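May, evening

I walked to Paterson this morning to pay the water bill, and coming back I counted my money two times. I had 18 dollars left, so no cheese this week. The bakery had changed its colour from green to a kind of cream, and I don't like it yet. Maybe in winter I will.

After lunch I tried again to write the letter to my aunt. My English has become better than my own language for some things, and this makes me a little ashamed. I wanted to say "neighbourhood" and I could not find our word for it. I sat with the pen and the tea went cold. 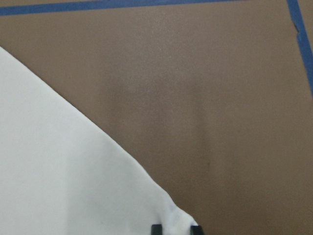 In the end I wrote "the streets near me", and it was good enough. She will understand. I told her about the cough (gone now) and about the lemon tree - it has two lemons, both still very small.

I also began the book from the library. It has 678 pages and the print is tiny. The first chapter is only a man waiting for a ferry, but I liked it and read it slowly, with the dictionary beside me.

The rain started at four and I brought the chairs inside. For dinner I made lentils with too much salt. I drank three glasses of water after.

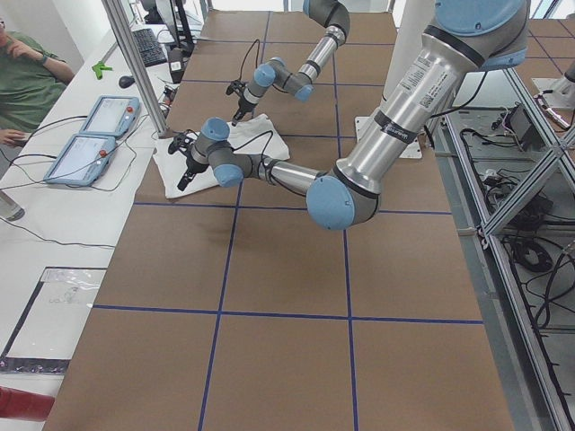 ## Before sleep

Tomorrow: post the letter, buy stamps and onions, ring the dentist. My back tooth hurts on the left side when I drink something cold. I will read until ten and then put out the light.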